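Fludgate Community Boards > Home and Garden > Lavender bags: what do you put yours in?
13 replies, 521 views

marrowfat
Evening all. The lavender by my back step has gone quite mad this year and I've decided that instead of letting it all go over, as I do every summer, I'm going to dry it properly and make bags for the drawers and the wardrobe. My gran always had them and the smell takes me straight back to her spare room, with the candlewick bedspread and the window that wouldn't shut. What I can't decide is what to put it in. I've got an old cotton pillowcase I could cut up, some net left over from a curtain, and a heap of those little drawstring bags you get given at weddings. Does it matter? And how long do you dry yours for? I had a bunch go musty on me once and I've been nervous ever since.

tuppenny_bit
Ooh, lovely. Cotton every time for me. It lets the scent through and keeps the bits in, and you can wash it at the end of the year and fill it again. Net looks pretty but you'll be picking little grey specks out of your jumpers until Christmas, ask me how I know. As for drying, I hang mine upside down in the airing cupboard in small bunches, no thicker than my thumb, with a paper bag loosely round the heads to catch what drops. I leave them until the stalks snap when you bend them. If they only bend, back they go.

Gatepost
I'd go careful with an airing cupboard. Mine's where the musty ones came from, as there's always something damp in there off the line. I use the shed, door open on dry days, and it takes a good three weeks. Slower, but the colour keeps better too. Dark and airy is what you want, not warm.

tuppenny_bit
Well, we'll have to differ on that, Gatepost! Mine's bone dry in there — I only put things in once they've been ironed — and I've never lost a bunch yet. I do agree about the dark, though.

marrowfat
Thank you both. I haven't got a shed, only a lean-to with a leaky corner, so I may try the top of the wardrobe and see. When do you pick? I've read that you should do it before the flowers are fully out but that seems such a shame for the bees.

bramble and co
Hello marrowfat, I had the very same worry. What I do is cut half the plant when the lowest flowers on each spike have just opened, about mid morning when the dew's gone, and leave the other half for the bees until they've finished with it. The late half doesn't smell so strong, but it's perfectly good for bulking out the bags, and I feel better about it. You need to trim the plant after flowering anyway or it goes woody and splits down the middle. I lost a beautiful old one that way at our last house, and I still think about it more than I probably should.

Gatepost
Good advice, that. Don't cut into the old wood, mind. It won't shoot again.

old_kettle
Can I put in a word for mixing it? Plain lavender gives my husband a headache, so I go two parts lavender to one part dried mint, with a few cloves and a strip of dried orange peel broken up small. I keep the whole lot in a lidded jar for a fortnight before I bag it, giving it a shake whenever I walk past. It comes out much rounder. Rosemary's good too, especially for coats. I made 35 for the church fair in May out of last year's crop and they went before the teas did.

tuppenny_bit
Thirty-five! I get fed up after 8. Do you sew them all by hand?

old_kettle
Goodness, no. I run them up on the machine in one long strip and then snip them apart. The only bit by hand is the ribbon.

marrowfat
I'm going to try the mint, I've got a tub of it trying to escape. Back to the bags for a minute, though, as I'd so like to use up the ones I've got. Is the soft papery sort any good, or would it be a waste of lavender? I have them in several colours and they've been sitting in the bureau for years.

bramble and co
They're fine to my mind. I've used that sort for ages.

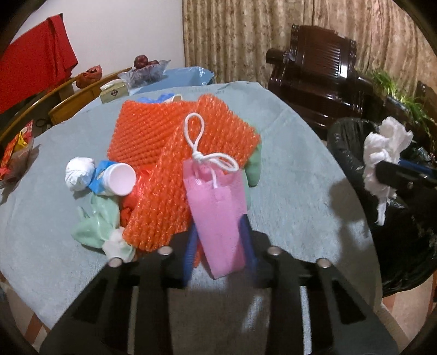 One of my pink ones with the white cord, knotted at the top.

I fill them only halfway so they lie flat between the jumpers, and give them a squeeze every so often to wake up the scent. I wouldn't try washing one, but I tip out the old stuff onto the compost and fill them up again, and that does me very nicely.

tuppenny_bit
That's a pretty pink. I'm still a cotton woman, but I can see it would save a lot of sewing!

Gatepost
I'll be the misery again, I'm afraid. Drawstrings let the dust out, whatever they're made of. If you're set on them, put a couple of stitches across the neck underneath the cord, or fold a bit of muslin round the lavender first and pop that inside. I've got a dark suit that would back me up on this.

bramble and co
A fair point about the suit! Mine only ever go in with woollies, so I may simply not have noticed. I like the muslin idea and I'll give it a go with the next lot.

marrowfat
You've all been so kind. I'm going to cut half tomorrow morning before it gets hot, leave the rest for the bees, and do some in the bags with muslin and some in pillowcase cotton, and then I can see which I get on with. The first bunches are going on top of the wardrobe on a sheet of newspaper. If they go musty I shall come back and ask Gatepost very nicely about the shed.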